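Do we need the stretch break?

The Garkville office has been doing its late-day stretch since July, and Érica Rocha would like the rest of us to take it up. I remain unconvinced. The flyer from Zotby, who sell the program, promises 50 moves you can do in work clothes and an end to stiff backs. It says nothing about who tested that, or on how many backs. When I asked, I got a second copy of the flyer.

Still, I said I would look before complaining, so I stayed late and joined in. You push the chairs aside and make do with whatever floor is left. 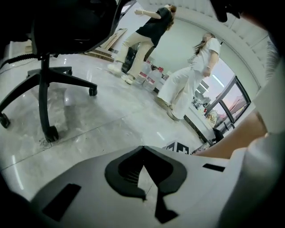
Arm out, big step: stretching near the water jugs, Garkville.

My back felt the same afterward. Edivaldo Bragança swears his is better, but he also started walking to work in the same month — so which was it? Dalva Dantas likes the break and doesn't care about the moves, and that seems to me the stronger case. A break costs nothing. The program costs 900 a year, and we'd be paying for permission to stand up.

My other worry is the floor. Tile is hard, and I would want mats down before anyone tries the lunges on page two.

Wagner Leite is taking opinions on whether to renew. Mine is already in his inbox.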